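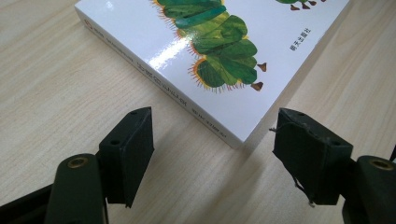

**本期结束时，目录页能不能按原计划对外开放？**

目录页已经在九月对外开放，比计划晚了两周。晚的原因是归因数据对不上，详见第二节。开放后没有再下线过。

本报告由 Listport 项目组提交给 Trusia，内容是咖啡豆订阅目录项目第二阶段的进展。第一阶段的情况在上一份报告里已经写过，这里只在需要对照时提到。报告由 Tonantzin Bautista 执笔，技术部分由 Bogdan Pietrzak 提供，烘焙商合作部分由 Yến Trình 提供。

## 一、本阶段做了什么

项目的目标没有变：给规模小、没有专职市场人员的咖啡烘焙商做一个可以按条件筛选的订阅目录，读者从目录点到烘焙商自己的网站下单，成交后烘焙商付一笔固定的推荐费。目录本身不收入驻费，也不卖排名。

本阶段列在资助协议里的工作有四项：

- 重做分类和筛选
- 接入 Grumov 的点击与成交跟踪
- 把入驻的烘焙商增加到协议约定的数量
- 写出一份公开的收录标准

前三项已完成。收录标准写完了初稿，还没有公开，原因在第四节。

### 分类和筛选

第一阶段的分类是按产地做的，埃塞俄比亚一页，哥伦比亚一页，依此类推。访谈读者之后我们发现，多数人来的时候并不知道自己要哪个产地。他们知道的是家里有什么器具，几个人喝，能不能接受浅烘的酸味，要整豆还是磨好的粉。所以新的分类先问冲煮方式，再问烘焙度和寄送频率，产地放到最后，作为可选条件保留。

改动之后，旧的产地页没有删，全部做了跳转，搜索引擎里原有的收录基本保住了。有几个页面的排名在头两周下滑，之后回来了一部分。“手冲入门订阅”和“无咖啡因订阅”两页是新增的，现在自然搜索流量排在最前面的就是无咖啡因这一页。这一点我们事先没有料到，入驻商里提供无咖啡因订阅的只有三家，页面显得单薄，Yến Trình 已经在联系更多有这类产品的烘焙商。

筛选器在手机上的表现还不够好。条件选到第三层时，“返回”会把前面的选择全部清空。Bogdan 修过一次，在部分旧浏览器上仍会出现，目前列在待办里，优先级为中。

### 烘焙商入驻

目前在目录上展示的烘焙商有20家，达到协议约定的数量。另有几家已经谈妥，资料没有交齐，暂不计入。

谈入驻比第一阶段顺利，主要是因为推荐费的结算说明改短了。原来的说明有四页，烘焙商看到取消订单和退款那一段就停下来问问题。现在压到一页，写清楚三件事：什么时候算成交，什么时候结算，客人退订了怎么办。Yến Trình 说，换了新说明以后，多数烘焙商在第一次通话里就能决定。

也有谈了但没有来的。一家烘焙商希望在自己所在城市的页面上固定排第一，愿意为此多付费用，我们没有同意。另一家的订阅只能打电话办理，网站上没有下单页，跟踪无从做起。这家的豆子和服务都不错，我们在目录下方加了一个“不通过网站销售”的小栏目，把它列了进去，不收推荐费。

入驻商的资料页由我们统一撰写，烘焙商核对事实，不改措辞。这条规则执行得不太彻底。有两家在核对时把整段文字换成了自己官网的宣传语，我们改了回去，其中一家有意见，沟通后接受了。今后会在入驻时先讲明。

## 二、跟踪与归因

这是本阶段花时间最多的一项。

Grumov 的跟踪方式是在跳转链接里带一个标识，读者到烘焙商网站下单时，由对方的网店系统把标识传回来。测试环境里一切正常。接到真实网店之后，我们这边记录的点击和 Grumov 后台的点击差得很多，成交也有缺失。

Bogdan 逐家排查后找到两个原因。第一个在我们自己这边：目录页有缓存，一部分读者拿到的是旧链接，旧链接里没有标识。第二个在烘焙商那边：有些网店使用的订阅插件会把客人带到另一个域名结账，标识在这一步丢掉了。

缓存的问题当天就改好了。插件的问题没法一次解决，只能一家一家处理。能改设置的，我们给了操作说明；改不了的，换成专用优惠码，由烘焙商每月导出使用记录给我们核对。现在有四家走优惠码，其余都走链接。

优惠码的缺点是读者会忘记填，也会转给别人用。所以这四家的成交数既可能偏低也可能偏高，我们在内部报表里单独列出，没有和链接成交混在一起。

九月的跟踪结果如下：

| 项目 | 数量 | 口径 |
|---|---|---|
| 跳转到烘焙商网站的点击 | 1124 | 去掉机器流量和重复点击 |
| 确认的新订阅 | 148 | 首单已付款，仅计链接成交 |

需要说明两点。其一，确认的新订阅里包含首单打折的试喝装，其中有多少人会续订，要等下一个扣款周期才知道。其二，九月有一份读者较多的饮食类通讯提到了我们的目录，那几天的点击明显高于平时，不宜把这个月当作常态来推算全年。

Trusia 在上次会面时提出，希望看到“如果没有目录，这些客人会不会自己找到烘焙商”的估计。我们现在给不出可靠的数字。能做的是在下单后的问卷里加一个问题，问客人之前是否听说过这家烘焙商。问卷需要烘焙商配合，目前有五家同意。回收的份数还少，先不在这里引用。 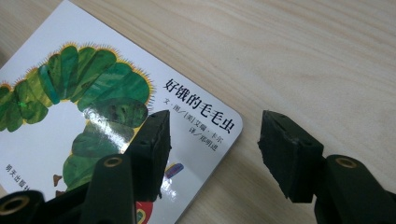 **推荐费的结算周期为什么从一个月改成两个月？**

改成两个月，是为了把首单之后的退订和退款算进去。按月结算时，烘焙商常常要在下个月向我们追回已付的费用，双方都要多做一次账。周期拉长以后，追回的情况基本没有了，代价是我们的收入晚一个月到账，现金流预测已经按新周期重做。

## 三、流量与推广支出

推广预算按协议每月上限为1000欧元，本阶段每个月都没有用满。

钱主要花在三个地方：搜索广告、两份独立通讯的赞助位，以及一次烘焙商联合试喝活动的物料。三项里效果最好的是通讯赞助。带来的点击数不算多，但这些读者看的页面多，停留时间长，下单的比例也高。搜索广告的情况相反，“咖啡订阅”这类宽泛的词价格高，点进来的人很多是在找某个大牌子的客服电话。Borislav Papadopoulos 把宽泛词全部停掉，只留下带器具或带烘焙度的长词，每次点击的费用降了下来，总点击也随之减少。我们认为这个取舍合适，下一阶段继续这样做。

联合试喝活动放在 Kekana 的室内市场，四家烘焙商到场。活动的目的是让读者当场尝过再订，现场扫码跳转到目录上的对应页面。扫码的人比预想少，很多人直接跟摊位上的烘焙商买了一包豆子带走。从烘焙商的角度看，活动是成功的，他们愿意再来。从目录的角度看，这种活动很难通过跟踪看到结果。下次如果再办，打算由烘焙商分摊场地费，项目预算只出宣传部分。

我们自己的邮件通讯从每周一期改成两周一期。每周一期时内容不够，后几期有凑数的感觉，退订也多。改成两周以后打开率好一些。通讯里每期固定写一家烘焙商和一种冲煮方法，不放广告。写稿由 Tonantzin 和 Yến Trình 轮流负责。

页面测试做了两次。第一次测试的是资料页上按钮的文字，“查看订阅方案”和“前往烘焙商网站”相比，后者点击少一点，但点过去以后下单的比例更高，我们用了后者。第二次测试的是列表页要不要显示每杯价格。显示每杯价格的版本，读者停留更久，跳转略少。Borislav 倾向于不显示，Yến Trình 倾向于显示，理由是烘焙商的包装规格不一，不折算成每杯根本没法比较。目前的做法是默认收起，点一下可以展开。这次测试流量不够，差异可能只是波动，下一阶段流量上来以后再测一次。

## 四、问题与延误

**收录标准没有公开。** 初稿写完后发给了全部入驻商征求意见。争议集中在“烘焙日期”一条。初稿要求寄出的豆子必须是一周以内烘焙的。做意式拼配的几家反对，他们的豆子本来就要养一段时间再寄。反对有道理。现在改为要求包装上必须印烘焙日期，不再规定天数，由烘焙商在资料页上写明自己的做法。修改稿还要再发一轮，预计下一阶段开始后不久公开。

**上线推迟两周。** 原因前面已经写了。推迟期间没有产生额外费用，但原定同时发出的新闻稿错过了一家行业刊物的截稿时间，这篇报道没有了。

**人员变动。** 原来负责读者支持的同事离开了项目，工作暂时由 Panagiotis Leka 兼任。读者来信里最多的问题是如何退订，而退订只能在烘焙商那里办，我们处理不了。Panagiotis 给每家烘焙商的资料页补了一行退订方法和联系邮箱，来信随即少了。两家烘焙商的退订流程过于麻烦，要写邮件再等人回复，我们已经要求他们在年底以前做成网页上可以自己操作的，否则下架。

**一项投诉。** 有读者反映收到的豆子和目录上写的烘焙度不一致。核对之后确认是烘焙商换了当月的豆子，没有通知我们。豆子由烘焙商补寄。现在的资料页上，凡是每月更换豆子的订阅都标了“每月不同”，不再写具体的风味描述。

**数据保护。** 跟踪标识需要读者同意，同意弹窗的文字由外部顾问看过，改了两处。拒绝跟踪的读者照样可以跳转，只是不计入统计，所以第二节里的点击数比真实的跳转要低，低多少无法得知。

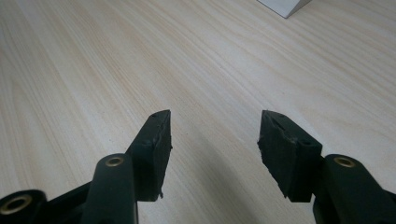

## 五、经费使用

各科目的支出明细作为附表另行提交，这里只写与预算有出入的部分。

开发费用超支。排查归因问题占用了 Bogdan 原本排给手机端的工时，手机端又另外请人做了几天。超出的部分从推广科目的结余里出，调整幅度在协议允许的范围内，已经事先得到 Trusia 的邮件同意。

翻译费用没有动用。原计划把目录翻成第二种语言，入驻商里只有少数可以跨境寄送，翻译的意义不大，我们建议把这笔钱留到第三阶段再定。

差旅低于预算。与烘焙商的沟通大多改成了视频通话，只有四家是上门去的。上门的四家资料页写得比其余的好，照片和对烘焙流程的说明都更具体。下一阶段想多安排几次上门，差旅会恢复到原预算的水平。

推荐费收入按新的两个月周期计算，本阶段实际到账的只有前半部分，九月的成交要到下一份报告才会体现。单靠推荐费目前还不够支付日常运营，这与申请书里的预测一致。

## 六、下一阶段的安排

按先后顺序：

1. 公开收录标准，并对现有入驻商逐家核对一遍。不符合的给一个月时间整改。
2. 修好手机端筛选器的返回问题。
3. 把走优惠码的四家尽可能迁到链接跟踪。其中一家正在更换网店系统，等它换完再动。
4. 补充无咖啡因和低价位两类的入驻商。低价位目前选择太少，学生读者来信提过多次。
5. 收集续订数据，做第一份续订情况的统计。
6. 重新测试每杯价格的显示方式。

送礼订阅的页面推迟到第三阶段以后考虑。节日前确实有需求，但送礼订单的付款人和收件人不是同一个，跟踪、退订和问卷都要另做一套，现有人手做不过来。今年节日前只在通讯里整理一份可以送礼的烘焙商名单，链接照常。

## 七、需要 Trusia 确认的事项

- 是否同意翻译费用顺延到第三阶段。
- 第三阶段的入驻商目标是否仍按协议执行。我们倾向于放慢增加的速度，先把现有资料页补完整。如果同意，请书面确认，我们好据此调整 Yến Trình 的工作安排。
- 续订统计涉及单个烘焙商的经营数据，报告里打算只给汇总。如果 Trusia 需要分户数据，我们要先征得各家烘焙商的同意，请提前告知。
- 下一次会面是否可以让一两家烘焙商列席。有两家表示愿意来谈谈使用目录的情况。

附表清单：支出明细、入驻商名单、收录标准修改稿、页面测试记录。Grumov 后台的导出文件较大，需要时由 Bogdan Pietrzak 单独发送。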